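4.2 Grasping a ribbed glass at the dispenser

The block and bottle trials in Section 4.1 gave us a clean ranking of the two controllers, but they said little about the kind of contact we care about most. A block has flat sides and does not mind being squeezed. A drinking glass has neither of those virtues, and a glass at a drinks dispenser adds hard metal above and below the grasp. We were curious whether the ranking would survive, and the answer turned out to be more interesting than we had hoped.

Both controllers drive the same pair of five-fingered hands on the same arms. Jarham is the position controller that shipped with our earlier system. It closes each finger along a stored path and stops on a current limit. Whitelaw is the compliant controller described in Section 3. It closes the thumb first, waits for a steady reading, and then lets the other fingers settle around whatever the thumb has found. The operator's commands reach both through the same Narura teleoperation link, so the delay is equal for the two conditions.

Each trial began with the glass on the tray below the nozzle. The operator was asked to take hold of it with the hand named on the run sheet, keep hold for 10 seconds, and let go without moving the glass off the tray. We ran 300 trials per controller, 600 in total, split evenly between left and right hands. The order was shuffled within each block so that neither controller got all the early, practiced or tired runs. A trial was scored as a slip if the glass turned or slid under the fingers during the hold, and as a collision if any part of the hand touched the dispenser.

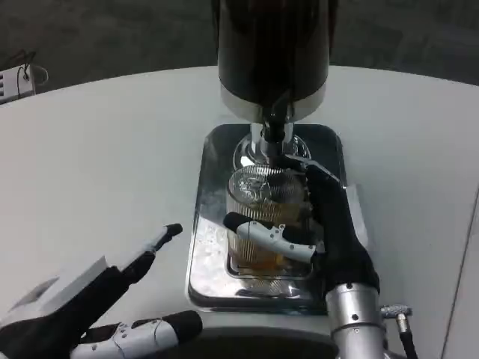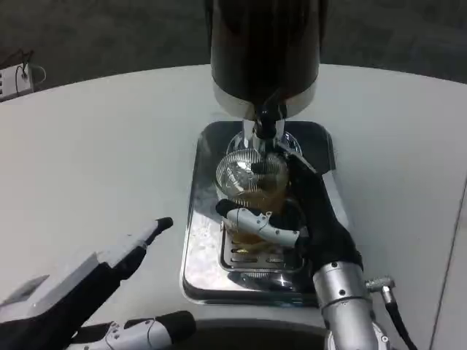
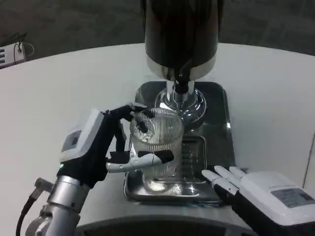
Figure 7. Grasps at the dispenser, head camera view. Top and middle: right hand. Bottom: left hand.

The collision scores surprised us, and they sent us back to the recordings for most of a week. We had expected trouble at the thumb, where the two controllers differ most in timing. Instead nearly every collision came from the upper fingers, and the reason is easy to appreciate once the spout is in view. In the bottom view of Figure 7 the index and middle fingers arch over the top edge of the glass, with one black fingertip just inside the opening, right where the nozzle leaves the least room. The thumb, in contrast, lies across the front of the glass in all three views, well clear of the metalwork. A grasp that is low at the thumb and high at the fingers holds well, but it spends its clearance in the worst possible place.

Jarham collided in 41 trials and Whitelaw in 17. The gap is larger than in the bottle trials, and we think it comes from the way each controller treats the last part of the closing motion. Jarham always finishes its stored path, so a hand that arrives slightly high stays high and the fingers sweep through the space under the spout. Whitelaw stops a finger as soon as it meets resistance, and on many runs the upper fingers came to rest early against the side of the glass. They never reached the rim at all. This was not a behavior we designed for – the early stop was meant to protect the glass – and we were delighted to see it pay off twice.

Slips tell a less one-sided story. Whitelaw slipped in 22 trials and Jarham in 19, a difference we do not consider meaningful. The ribs on the glass seem to matter here. With the smooth bottle, Jarham's firmer squeeze gave it a small advantage. With vertical ribs under the fingertips, a light grasp resisted turning nearly as well as a firm one. Sliding up and down along the ribs was still possible, and when we looked at Whitelaw's slips separately, most were of that kind. A modest increase in the holding force after the fingers settle would be the obvious thing to try.

We also compared left and right hands, mostly as a check on the setup. The left hand had a few more collisions under both controllers. Part of this may be calibration: the left wrist offset was measured in April, before the arm was remounted, and we corrected it only after the dispenser trials were complete. We report the results as collected. Leaving out the left-hand trials does not change which controller collides less often.

The head camera deserves a short note, as it shaped how operators worked. All of them relied on it for the approach, and all of them found the gap under the spout hard to judge from above. Two asked for a second view from the side. We tried one with a Clirnirau stereo unit on a short stand, in a handful of runs that are not part of the totals, and the operators liked it enough that we now use it for practice sessions. It does add to the load on the video link, and we have not yet measured what that costs in delay.

Finger current and joint angles were logged for every trial, together with the operator's hand pose. After splitting the logs at each first contact and each release, we have 1372 usable contact segments. These are the data behind the force curves in Section 4.3, where we look more closely at what the thumb is doing in the first second of the grasp.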